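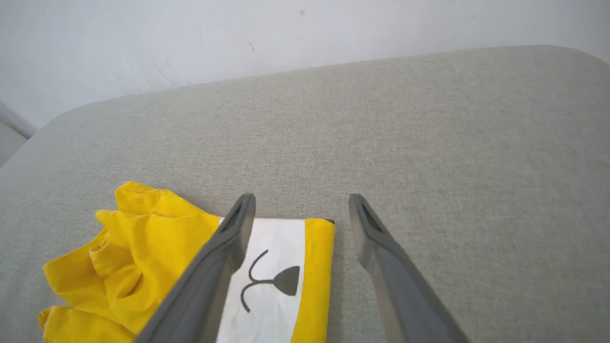
Können Maschinen heute schon Wäsche zusammenlegen? Einzelne Teile unter Aufsicht ja, einen gemischten Wäschekorb ohne Eingriff bislang kaum.

So lautet mein Befund nach dem Besuchstag bei Trikby in Witstead am 12. Januar 2022. Gezeigt wurden 3 Stationen: Regal einräumen, Geschirr sortieren, Textilien falten. Die ersten beiden liefen weitgehend wie angekündigt. Starre Gegenstände haben eine feste Geometrie, der Greifpunkt lässt sich aus dem Modell ableiten, und Fehlgriffe werden über den Fingerabstand erkannt.

Bei Textilien fehlt diese Grundlage. Ein zerknülltes T-Shirt hat keine definierte Ausgangslage, Kragen und Saum sind oft verdeckt, Aufdrucke werden leicht für Kanten gehalten. Von 29 Durchgängen am Vormittag endeten laut Protokollblatt 17 mit einem verwertbaren Faltergebnis. Als verwertbar gilt dort: Ärmel innen, Kanten mit höchstens 5 cm Versatz.

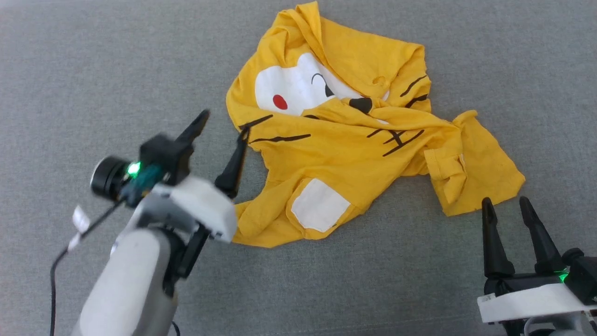

Zeitlich entfällt der größte Anteil auf das Ausbreiten. Liegt das Teil erst flach, ist das Falten selbst eine kurze, gut wiederholbare Bewegungsfolge. Die Steuersoftware Drotudora plant nach jedem Griff neu, was Pausen verursacht. Ungeklärt blieb der Umgang mit dünnen Stoffen, bei denen die Finger zwei Lagen zugleich fassen.

Für den Verkaufsraum sehe ich derzeit eher das Einräumen als Anwendung. Eine überarbeitete Faltstation ist für März angekündigt, Angaben zum Preis gab es nicht.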